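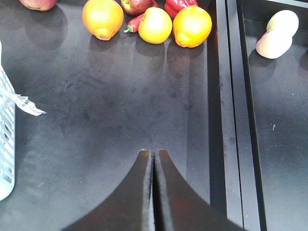

Page last changed: June

Resetting the produce tray. Quick version.

Clear the dark gray tray first, then wipe it. Smudges and fingerprints show up badly on this surface. Dry cloth after, no spray near the fruit.

Oranges and apples go toward the back. Chili in between, on the diagonal. Dont line everything up, loose groups look better. Leave a bare strip down the middle.

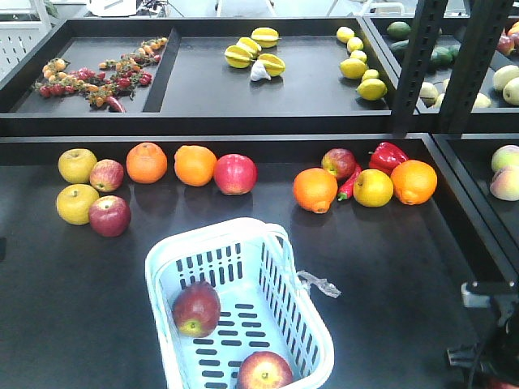 Two loose groups on the tray, blue basket in front.

Extra apples: in the basket. Handle up. Allow some 40 minutes teh first time.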